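**1 December 2022**

Thread on doing up the corner room at work, as a few people asked what we did and what it cost. Long one, mute me if you're not interested.

---

The room is at the back of the Hivside building, past the stairs. White walls, white ceiling, strip lights, no window. It was used for storing chairs until October. We wanted somewhere to have a cup of tea and read for ten minutes without looking at a screen.

---

Budget was £100. Ilona Vörös kept the receipts and I did the lifting. We spent nearly all of it on fabric and clips. Everything else was already in the building or came from somebody's house.

---

Fabric first. Black, plain, no pattern. We tried a grey one and it looked like a dust sheet. Black hides the marks on the paint and makes the colours in front of it stand out, so the cheap bits look better than they are.

---

It hangs from small clips along the top. No drilling, as the landlord charges for holes. Put the clips closer together than you think you need. My first go had them a forearm apart and the top edge sagged between every pair.

---

You will get fold lines. The fabric arrives folded in a packet and it stays that way. I meant to iron it and didn't. A steamer would sort it out with the cloth still hanging, if you can borrow one. Ours still has its creases across and I have stopped minding.

---

Letters next. They're big ones in bright colours, a pink F and a yellow U among them. They came out of a cupboard at Kowalczyk when they cleared their old shop. Light enough to fix to the fabric. Put them up after the furniture is in. We did it before, and the furniture then went in front.

---

Table is light wood and sits in front of the white cabinet. It was the only place it would go with the door still able to open. We had it against the side wall for a week and people walked into the corner.

---
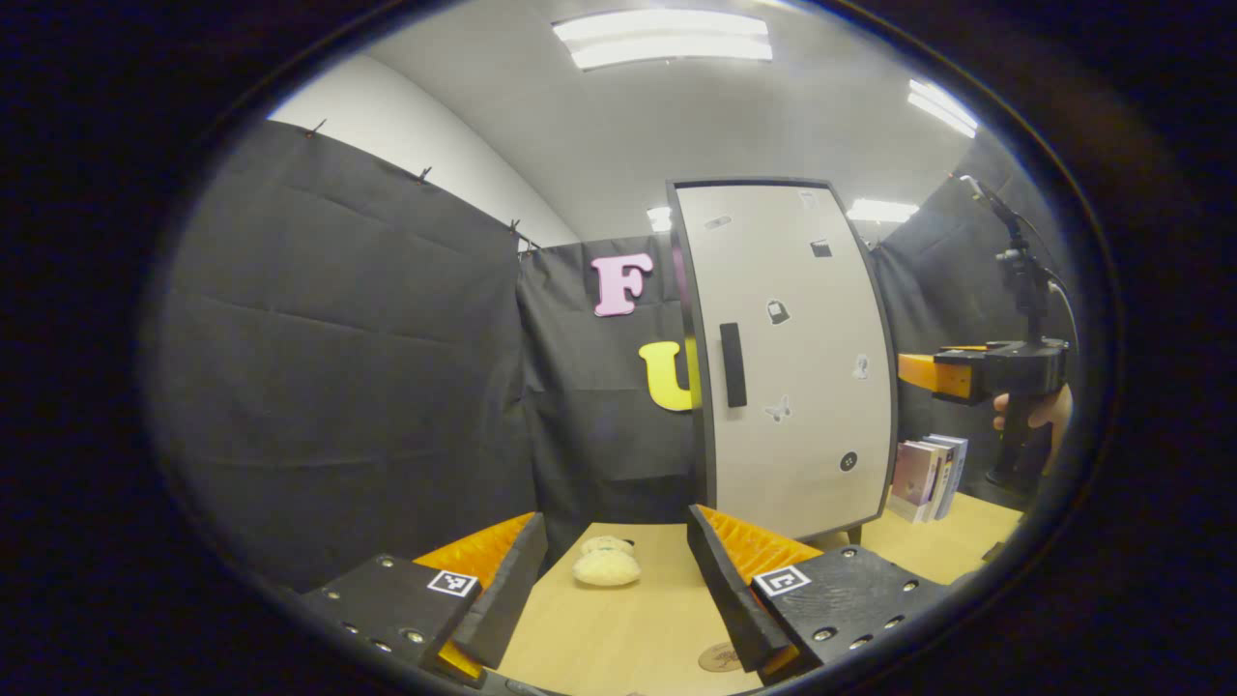 Do stickers come off a cabinet door without leaving a mark?

Paper ones leave glue behind, vinyl ones mostly peel clean if you warm them with a hairdryer first. Cooking oil on a cloth gets rid of the glue, then washing-up liquid gets rid of the oil.

---

The butterfly is my favourite of the ones on our door. The rule is small stickers only, and keep them spread out. A whole door of them would be too much behind the table.

---

The books stand on the right beside the cabinet, spines out, pale pink and blue. Someone suggested sorting them by colour and someone else said you should be able to find things. We left them alone. If you borrow one, put it back upright.

---

There's a round brown coaster on the table. Please use it. The wood is light and a ring from a mug will show. I bought more coasters for the meeting room and they have all walked, so this one stays where it is.

---

The small cream soft toy lives on the table as well. Ilona named it Vurnotus after a character in a game she plays. It doesn't do anything. People pick it up while they wait for the kettle.

---

Lights are the part I'd still change. The fluorescent ones on the ceiling do the job but they're harsh on white, and there's a lot of white in there above the fabric. I'd like a lamp with a warm bulb. Trallmont do one I like, but it would use up next year's money in one go – so not yet.

---

What I'd tell anyone doing the same:

- measure the wall twice, then buy more fabric than that
- furniture in before decorations
- leave the cabinet door room to swing
- pick a few bright things and stop

---

Someone asked about cleaning. Black fabric shows every bit of fluff. I go over it with a lint roller on a Friday, top to bottom. A damp cloth makes it worse. The table gets wiped at the end of the day by whoever is last out.

---

And yes, the chairs that used to be stored in there are now in the corridor. I've got ten of them to get rid of. Free if you collect, message me and bring a van.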